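29th September

We lost again, two to one at home against Darnier, and I walked back from the ground in the rain with my scarf inside my jacket to keep it dry for the next time. I write this at the kitchen table with tea. I promised myself in July that I will write after every home game this season, also the bad ones, and if I skip this one I will skip all of them.

The first half was good. I want to have this on paper because tomorrow everybody will say it was terrible from the start. Nadby played with three in the back, as they did in the two games before, but the left wing back stood much higher and for half an hour Darnier did not understand who should take him. Three crosses came from his side. The first went over everyone, the second was headed against the post, and the third was the goal. It was a simple one, a low ball and our number 6 arriving late in the box with his wrong foot. The whole of our side of the stand jumped, and the man in front of me spilled his soup on the step. I have not shouted like this since spring and my throat is still sore.

Then came the penalty. I was sitting at the far end, so I can only write what I saw from there. Their striker turned with his back to the goal, our defender had a hand on his shoulder, and the striker went down. In my opinion it was soft. The referee was close and did not wait one second. The goalkeeper chose the correct side and had a glove on the ball, and still it went in. One to one at the break.

In the second half we disappeared. This is the part I do not understand. The wing back stayed deep, the two midfielders ran more and more toward our own goal, and each time we won the ball we kicked it long to a forward who is not tall. Kordestani came on after an hour for Darnier – I mean the club Kordestani lent them their winger, and everyone in the stand calls him by the club's name, so I do it too – and he was better than any player on the field. He took the ball on the right, stopped, waited until the defender moved his weight, and went the other way. He did it the same way every time. I could see it coming from the last row and our defender could not see it from one meter.

The second goal came from this. A cut to the inside, a shot that was not even hard, a deflection. After that we had one corner, which was played short for a reason I cannot imagine, and it was over.

The attendance on the board was 1293. For a rainy evening this is not bad, and I think the club should be thankful to these people. A ticket on our side is still cheap, but the program costs more than last year and has fewer pages, and the middle of it is only an advertisement for Mamero, who are on the shirts now. I do not mind Mamero. I mind that the league table in the program was from two rounds ago.

When I moved to this town I did not know any of the football words in English. I knew "goal" and "offside" and I was proud of it. At my first game I heard a man shout "man on" and I looked for a long time for which man he was speaking about. Now I shout it myself, with my accent, and people turn around sometimes, but in a friendly way. I learned more of the language on these steps than in the evening course, although not all of the words can be used at the office. Tonight I learned "hoof it". I asked the lady beside me and she explained that this was what we had been doing since the break.

About the table: we are now five points behind the fourth place. There is time, I know. But I have seen this kind of autumn before. We lead, we become afraid of leading, and we give it back. The coach said last month that it is a matter of confidence. Maybe so. I would also like to see him make a change before the other team scores and not after. He had a fast player on the bench for the whole evening, warming up along the line again and again, and he came on with two minutes to play. What can a person do in two minutes? He touched the ball once, for a throw-in.

The away game at Darnier is not until spring. I have the money for the bus put aside already, 50 in an envelope, and I am not sure now that I want to spend it on this. Well, I will want it by then. I always do.

Small things, so that I remember them. The new floodlight behind the east goal is repaired. The tea stand has changed the cups and they are too thin to hold. They are collecting again for the roof over the children's corner and they need 500 more. I gave some coins, and then at the gate I gave again to the same girl with the bucket, which made her laugh. I should have brought the bigger umbrella but they do not let you open it in the stand.

My knee was fine on the steps both up and down. I did not take the railing once, and I write it here because last winter I could not do that.

I will listen to the next away game on the radio while I iron. If the three in the back play again with the left one high, and if they keep him there for the full game, I believe we will get a point. I will write down after it whether I was right. The pictures go in under this and then I go to bed, the tea is cold.
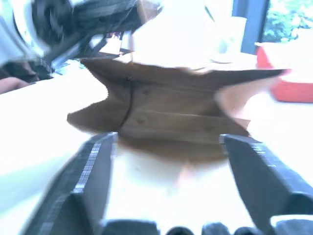
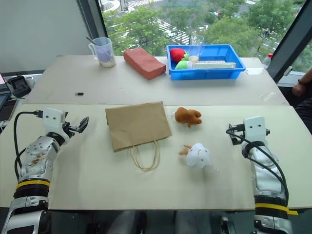
Brown paper bag in the first one, the two arms at the light beige table in the second.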